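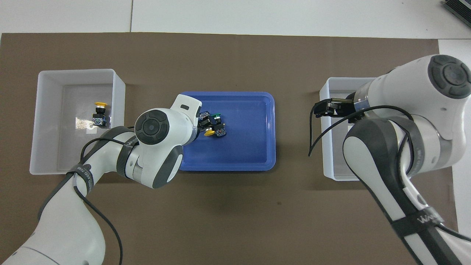 Small parts deserve a tray of their own

Most workshops I visit keep their push-button switches in whatever they were delivered in. The cardboard box gets opened, the flaps go soft, and by October there are yellow caps at the bottom of a drawer with no contact blocks to go with them. I think this is a poor way to treat parts that cost money.

My view is simple. Anything smaller than a matchbox should live in an open plastic bin, and it should be sorted over a shallow tray on a mat. Lids are a nuisance. They get put down somewhere and lost, and a closed box hides the fact that it is empty until the day you need something from it.

At Trarcombe we used to keep 55 kinds of switch and lamp in deep drawers made by Kasten. They were good drawers. The trouble was that a deep drawer invites you to tip things in, and a switch with a green top ends up under six others. We moved to bins two years ago and the time spent looking for parts fell by around 50 per cent.

The mat matters as well. A bare white table is hard on the eyes and lets small parts skid off on to the floor. A plain brown one is fine.

People object that open bins gather dust. They do. Wipe them out on a Friday. I would still take a dusty bin over a tidy cupboard that has to be emptied before anyone can find a yellow button.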